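Troubleshooting: When the Second Arm Stays Parked (Kitchen Simulation, Two-Arm Setup)

Posted 24 Aug 2026 on the Flornix help pages, Edham

If you've landed on this page, chances are you've sat through a whole batch of kitchen runs in the simulator, gone for coffee, come back feeling rather pleased with yourself, and found a folder full of episodes where one arm did its best and the other one never joined in. I lost most of a February to this fault, and I'd like to save you the trouble. It's a friendly sort of bug once you know it, and the repair takes less time than reading my explanation of it.

What the fault looks like

The log is the confusing part. It says both arms are "ready," the run finishes with no red text at all, and the score comes out as a plain miss, as if the policy had simply made a bad grab. On our Gruranstead kitchen layout I had a batch of 748 episodes, and I very nearly sent the whole lot off for retraining before I thought to open the viewer and step through one of them by hand.

So please open the viewer first. Pick any failed episode, pause at step 60, and compare where the two wrists are with where the plan says they ought to be. In my failed runs, the one arm had already lifted clear of the base while the other was still at its parking height. 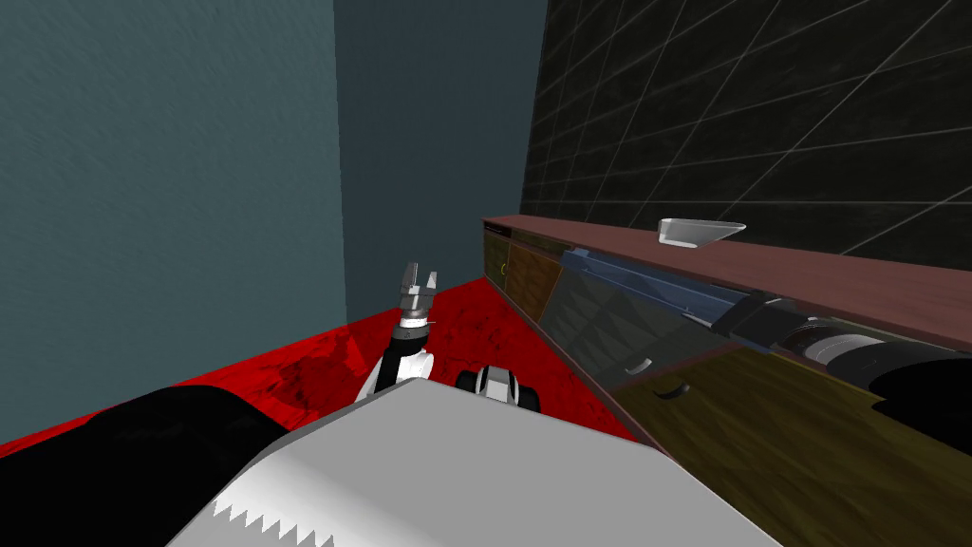 One gripper raised with its fingers up, the other wrist low over the red floor.

A low wrist alone doesn't prove you have the fault, mind you. Some plans park an arm on purpose. What you want to check is the command stream next to it: if commands are being sent to the low arm and its joint values don't budge from one step to the next, keep reading. If no commands are being sent, your plan is the culprit, and the page on task splitting will do you more good than this one.

Why it happens

Each arm has a hold flag that keeps it still while the kitchen loads. The flags are meant to clear together. If the cabinets finish loading a moment after the first arm reports in, the second flag can be left set, and the controller takes your commands very politely and throws them away. Larger layouts are worse for it, and so is anything with a lot of drawers and doors that have to settle.

How to fix it

1. Stop the run and save the log. Don't reset yet – the reset wipes the flag history, and you may want it later.

2. Open the arm settings and find "hold until loaded." Turn it off for both arms, then turn it back on for both. Doing only the stuck one puts them out of step again, as I learned the slow way.

3. Set the load delay to 8 steps. The default on our older setups was 7, and that one extra step was enough for the Gruranstead kitchen. A heavier layout may want more, so go up one at a time.

4. Restart the scene from the beginning. Resuming from the paused step carries the old flag along with it.

5. Test each gripper separately before you run a task. Bring it over a clear bit of floor, point it down, and open it all the way. Then close it, open it again, and watch the joint values as you go. I like to use the wrist view for this, as you get both fingers and the floor between them without hunting around for an angle.
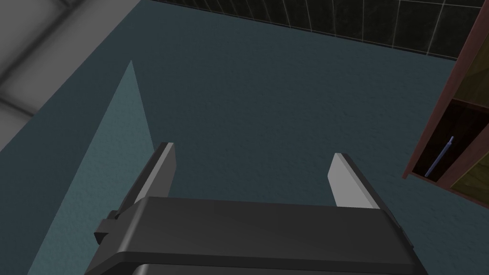

Yousafzai wrote in to say that the open-and-close test passed every time and the arm still froze once the task began, and that the cure was to delete the saved start pose, which had the hold flag stored inside it. A fair point, and I've added it as a step.

6. If the test passes and the fault comes back, delete the saved start pose, make a new one, and go through steps 4 and 5 again.

What to do with the episodes you already have

Don't feed them into training, even the ones that scored well. A run where the single arm happened to finish the job by itself will still teach your policy that leaving the other one parked is fine, and that's a hard habit to get out of it later. Sort the batch by joint movement on each arm, and set aside every episode where one arm shows commands but no motion. Keep those in their own folder with the log you saved in step 1.

A word about real arms

If you move a plan from the simulator over to hardware, please don't copy the workaround across by turning the hold off for good. On a real robot that flag is part of what keeps an arm still while people may be near it, and an arm that suddenly starts obeying can hurt someone. Clear the area, keep a hand on the stop button, and run at the lowest speed until you've watched both arms start and stop properly.

Still stuck? Send us the saved log and the layout name through the help form, and mention which arm was parked.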